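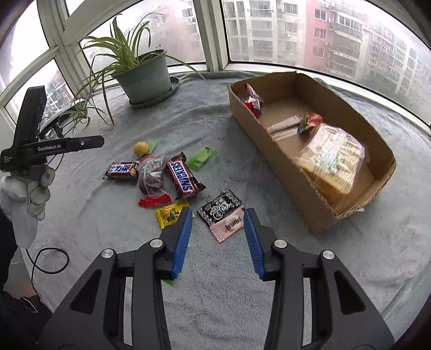

Um leitor do blog, Suren, escreveu a perguntar porque é que não deixo os doces todos numa taça, como toda a gente, e poupo o trabalho. A taça já existiu cá em casa. Ficava na mesa da sala, e o que estava no fundo passava lá meses. Em abril encontrei um caramelo colado ao vidro e acabei com ela.

Agora uso caixas de cartão baixas, abertas em cima. Despejo tudo em cima da manta, que é macia e não deixa os rebuçados rolar para o chão, e vou passando para a caixa. Primeiro os sacos grandes, como o das bolachinhas quadradas, porque ocupam um lado inteiro e já não saem dali. Depois as barras. Os rebuçados soltos ficam para o fim e enchem os buracos.

Os Snickers separo por tamanho. O pequeno vai para o lanche, o grande parte-se em dois. Nesta casa já houve discussões por causa do grande – prefiro não repetir.

A caixa veio da Plovier, onde encomendei umas prateleiras, e tem 13 centímetros de altura depois de lhe cortar as abas. Cabe na gaveta de baixo da cozinha, que tem 52 de largura, e sobra espaço para o chá. Experimentei antes uma de plástico, com tampa, e não gostei: a tampa nunca voltava ao sítio e acabava debaixo do sofá.

Escrevo a validade a caneta no cartão, só a mais próxima. O que tem letras que não sei ler fica à frente, para se provar primeiro. Os de embalagem cor-de-rosa vão sempre depressa.

Na quinta-feira passo à prateleira das massas. Há lá um pacote aberto que já devia ter ido para um frasco.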